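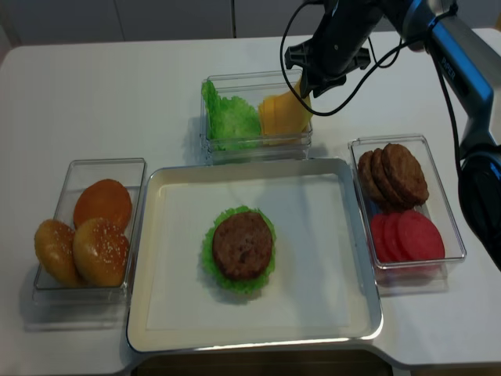 Departamento de Ciências da Alimentação – Projeto de Fim de Curso, Grupo 5

O papel do revestimento no tabuleiro: absorção de gordura em hambúrgueres servidos em cantina

Autoras: Embla Wikström e Anca Iordache

1. Introdução

A cantina do polo de Botisitz serve hambúrgueres em tabuleiros individuais forrados com papel. O papel é trocado a cada refeição e vai para o lixo indiferenciado, por estar sujo de gordura. A empresa que explora a cantina, a Văduva, perguntou ao departamento se valia a pena mudar para um papel mais fino ou deixar de o usar. O nosso grupo ficou com essa pergunta como tema de projeto.

O trabalho decorreu entre março e o fim do semestre. A parte prática foi feita na cozinha pedagógica e a parte de inquérito na própria cantina, à hora de almoço.

2. Objetivos

Pretendíamos medir a quantidade de gordura retida por diferentes papéis e saber se os utilizadores notam diferença no pão quando o papel muda. Ficou fora do âmbito a questão da reciclagem, que depende do contrato do município de Stesstead com o operador de resíduos.

3. Materiais e método

Testámos três papéis: o branco que a cantina já usa, um papel vegetal sem revestimento e um papel kraft castanho. Os hambúrgueres foram todos de carne de vaca, do mesmo lote, grelhados em chapa até atingirem 72 °C no centro. Cada folha foi pesada antes do ensaio, numa balança com resolução de 0,01 g. O hambúrguer era colocado diretamente sobre o papel, sem pão nem alface, e retirado ao fim de cinco minutos. A folha era pesada de novo a seguir.

Repetimos o ensaio nove vezes para cada papel. Nas primeiras pesagens a folha ainda libertava vapor e o valor descia no mostrador enquanto o líamos. Passámos a esperar um minuto antes de registar, e os ensaios anteriores a essa alteração foram deitados fora e refeitos.

No inquérito participaram 13 pessoas, quase todas alunos do segundo ano. Cada uma recebeu dois hambúrgueres completos, montados com a alface por baixo da carne, e respondeu a uma ficha curta sobre o pão de baixo, a temperatura e a facilidade de pegar no hambúrguer com as mãos.

4. Resultados

O papel kraft foi o que reteve mais massa, seguido do papel branco da cantina. O papel vegetal reteve muito pouco e a gordura ficou à superfície, em gotas, que escorriam para o rebordo quando se inclinava o tabuleiro. A variação entre repetições foi maior no kraft, talvez por as folhas terem sido cortadas à mão.

As respostas ao inquérito não permitem separar os três papéis. Umas cinco pessoas escreveram que o pão estava húmido, mas distribuíram-se por todos os papéis. Dois comentários livres referiam a alface, que segundo os participantes impedia o molho de chegar ao pão. Não tínhamos pensado nisso ao desenhar a ficha.

5. Discussão

A pesagem não distingue gordura de água. Parte do que medimos é suco da carne, e para o separar seria preciso secar as folhas em estufa, que nesse período estava ocupada por outro grupo. Os valores servem para comparar os papéis entre si – não devem ser lidos como teor de gordura.

O inquérito foi pequeno e feito num único almoço. Com a alface entre a carne e o pão, é provável que o papel tenha pouca influência no que a pessoa sente ao comer. A lavagem dos tabuleiros sem papel não foi avaliada. O pessoal da copa disse-nos que demora mais, sobretudo nos cantos.

6. Recomendação

Sugerimos manter o papel branco enquanto não houver dados sobre a lavagem. O kraft absorve mais, mas rasgou-se duas vezes ao ser levantado do tabuleiro.

Relatório entregue no sábado, 8 de junho. As fichas do inquérito e a tabela de pesagens estão na pasta do grupo, na secretaria do departamento.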